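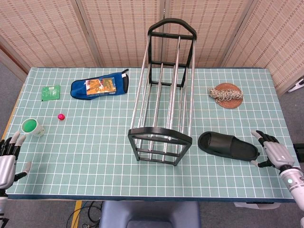

**Ticket 2000-18: shoe rack, rods won't stay in end pieces**
Opened by: Malte Brandes
Site: Testdale, back room
Status: open, waiting on part
Priority: low (was medium)

**Problem**

Tall shoe rack, metal rods, black plastic ends. Leans to the left once anything goes on the upper shelves. Push it straight, it leans again by the afternoon. Two rods popped out of the plastic last week, shoes all over the hallway. Bought in November from Sindon, put together the same day, no trouble for the first couple weeks.

**Tried so far**

- Pushed all the rods back in by hand. Held overnight, then same thing.
- Moved it off the carpet onto the hard floor by the door. Less wobble, still leans.
- Heavy boots to the bottom, slides and sandals up top. Helped a little.
- Rubber mallet on the ends. Don't do this, one of the sockets now has a hairline crack. My fault.

**Dec 22, 2025**

Rack laid down on the grid mat so I can get at the ends without it tipping over. Much easier than kneeling in the hallway, should of done it first. Grid lines are handy for checking if the ends are square to each other.

Findings:

- Curved-top ends are fine, no warping I can feel.
- Rods are all the same length, checked against each other one by one.
- Sockets on one end are looser than on the other. Rod turns freely with two fingers. Other end you have to twist hard.
- Cracked socket is on the loose end, second shelf up.

So it's the end piece. Rods are OK, keep them.

**Workaround**

One wrap of masking tape on each rod tip, loose end only. Two wraps is too much, won't seat. Push in with a twist, dont hammer. Leave the cracked socket empty and put nothing on that shelf.

Stood it up for a minute to test, leans less. Not a fix, tape will compress.

**Part request**

Wrote to Sindon, asked for one end piece. They wanted the order number and a picture of the crack, sent both. Reply says end pieces ship from the Buvomton warehouse, no date given. Asked again if they can just send a full set, no answer yet.

Chávez on the corner had a similar rack but the rods there are thicker, won't fit. Checked, forget it.

**To do**

- [x] tape rod tips
- [x] email re part
- [ ] tidy the table, pouch and rope back in the drawer, cup to the kitchen
- [ ] find the other black slide, probably under the coats
- [ ] felt pads for the feet if it goes back on the hard floor
- [ ] swap end piece when it arives, then close

Keep ticket open till the part is in. If anyone uses the rack before then, bottom shelves only please.

MB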